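Subject: Re: [cell-upkeep] right arm sags after a long run, left one fine
From: Ihor Koval
To: cell-upkeep list
Date: January 22, 2024

Hello Svyatoslav, and hello everyone else who has been following along,

Thank you for writing all of this out so carefully. I read it twice over coffee and once more standing next to our own cell, and I think we have had very nearly the same trouble you have. I'm keeping your message in pieces so my answers land in the right spots.

Svyatoslav Kravets wrote:
> We run a two-arm table at Arriaga, arms facing each other across
> the top, bolted to the frame. After a couple of hours the right
> gripper comes in lower than it did in the morning. Left arm is
> perfect. I have redone the zero position on the right one three
> times and it holds for a day, then it's off again.

Three times! You have more patience than I do. I did it twice last May and then stomped off to lunch.

My first thought is to stop redoing the zero for now. Every time you do it you are teaching the arm to live with whatever is moving, and then when the real cause gets fixed you'll have to do it all over again anyway. Write down the numbers you have today and leave them be.

Then go look at the mounting plate. Ours had four bolts holding it to the rail, and all of them felt tight when I put a wrench on them. What was loose was underneath, where the nuts sit inside the slot of the extrusion. One had turned a little sideways and was biting on a corner. You could not see it, and you could barely feel it, but if you stretched the arm all the way out over the table and leaned on the wrist with a finger, the whole plate rocked. With the arm folded up near its base there was nothing at all to notice. So please do your finger test with the arm stretched out (power off, of course, and somebody holding it).

> Could it be the cable? There is a loop by the wrist that we tied
> back because it kept dipping into the work.

It could be a bit of both! A cable tied back too short will pull on the wrist at the far end of the reach, and it will pull in a different direction depending on how the wrist is turned, which makes for some truly maddening numbers. We did the same thing with our loop and I ended up cutting the tie off and giving it more slack than looks tidy. It curls around beside the wrist now and I have made my peace with it. What I do check is that it never gets between the fingers and the thing being picked up. I swing the wrist through its full turn by hand, both ways, before I let the program have it.

> What do you use for checking? We have a printed grid and I don't
> trust it much.

I don't trust ours either, so I gave up on it. Paper creeps, and people put their mugs on it. What I do now is set the table the way it gets used and step both arms through the moves slowly, stopping wherever the gripper is at its lowest. A plate is a wonderful thing for this. It has a rim, it has a flat part, and if you are coming in too low, the plate will tell you right away by sliding. I keep the same dishes for it every time and I don't let anyone borrow them. The routine is called Gultby on our controller, for reasons that go back before me, and it has 253 steps, so bring a chair.

I go through the right arm first while the left one waits off to the side of the tray, and then swap. If you run both together you will never know which one bumped what.
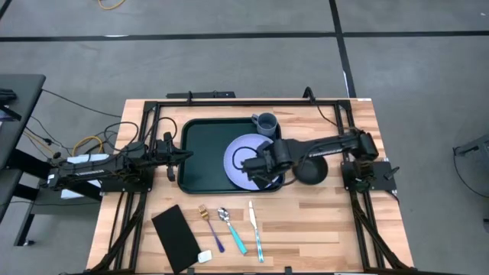
Svyatoslav says he has since had the plate off, and that two of his slot nuts had turned, with a bright scratch along the inside of the rail where one of them had been dragging. He has put in new ones with the little spring behind them and is leaving the cable alone until he has seen a full day's run, so that he changes only one thing at a time. I think that is very wise and I wish I had done it in that order.

He also asked how often we go back over the bolts. The counter on our right arm read 1367 cycles when I found the loose one, and it was at 3001 when I looked on my way in this morning, with no rocking that I can feel. I mark each bolt head and the plate next to it with one stroke of paint pen, so a glance is enough most days, and I get the wrench out on the first working day of the month. Don't overdo the tightening, please. The rail is aluminum and the slot lips will bend on you, and then you are shopping for a new rail. Felilus sold us ours and the wait was around five weeks.

If anybody at Emar still has the old drawing of the mounting plate, the one with the slotted holes, I would love a copy. Mine has a coffee ring right over the hole spacing.

Svyatoslav, do write back when you've had your full day, even if the news is bad.

All my best,
Ihor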